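Build agent on Neltton runs out of file handles during package restore
Project: Skuvelora / build tooling
Opened by: Hartmut Strobel
Assigned to: Britta Mühlbauer
Status: Resolved

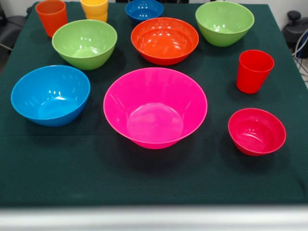 Restore fails on the Linux build agent after the move to the new SDK preview. The Windows agent (Salazar) builds the same commit without errors. The failure comes after the dependency graph has been computed, while packages are being extracted into the shared cache.

Environment
Agent host: Neltton, Linux, x64
Solution: Skuvelora main branch, 379 projects
SDK: preview, side by side with the previous stable release
Package source: internal feed on Ircombe, no public feeds enabled

Output from the failing step:

error: Too many open files
error: Failed to extract package to the shared cache
Restore failed.

Steps to reproduce
1. Clear the package cache on Neltton.
2. Start a build from the agent service, with the preview SDK selected in the global config file.
3. Wait for the restore step.

The same command started from an SSH session on Neltton succeeds. I have not found a difference in environment variables that would explain this.

Hartmut

Log

25 March 2022, Britta Mühlbauer
Reproduced on the first attempt. Please attach the output of the limits file for the agent process, taken while a restore is running. The value from your shell won't help here, as the service gets its limits from the unit file.

Hartmut Strobel
Attached. The agent process has a soft limit of 2,000 open files. My shell has a much higher one. Restore with the stable SDK passes under the same service, so I would still call this a regression.

Britta Mühlbauer
The shell result is explained, then. For the stable SDK, was the cache cleared before that run?

Hartmut Strobel
No. It was warm.

Britta Mühlbauer
Please repeat it cold. A warm cache skips extraction completely and tells us nothing about handle use.

Hartmut Strobel
Repeated with a cold cache. Stable SDK passes. Preview SDK fails. I sampled the handle count for both processes once a second. Stable climbs and drops back as each package is finished. Preview climbs steadily and does not drop until the process exits. Sample files are attached.

Britta Mühlbauer
Thanks, the samples are useful. Most of the open handles in the preview run point at package archives in the temp directory, all of them already extracted. They are being held by our own restore hook, the one that checks package signatures against the Ircombe list. The hook opens a stream for each archive and never disposes of it. Under the stable SDK the hook runs in a child process for each batch, and the handles go away when the child exits. In the preview our config runs it in-process, so they pile up.

The missing dispose is our bug. The change in hosting only made it visible.

Workaround until the fix is merged: set the restore hook to out-of-process mode in the agent config and restart the service. Do not raise the limit in the unit file. It would hide the leak on Neltton and the next agent would hit it again.

Hartmut Strobel
Workaround applied. Cold restore passes with the preview SDK. It adds 21 seconds to the step — acceptable for now. Does Salazar need the same setting?

Britta Mühlbauer
No. The leak is there too, but the restore finishes before it matters. Leave Salazar as it is and it will pick up the fixed hook with the next tooling update.

Fix is in review. The archive stream is now closed as soon as the signature has been read, and there is a new test that runs the hook over 60 packages with a low handle limit. The test fails on the old code and passes on the new.

Hartmut Strobel
Installed the patched hook on Neltton and switched back to in-process mode. Cold restore passes, warm restore passes. Handle count rises and drops back as it does with the stable SDK. New samples attached.

Britta Mühlbauer
Merged. Closing. The out-of-process option stays in the config for now and is due for removal in September — I have opened a separate ticket for that and linked it to this one.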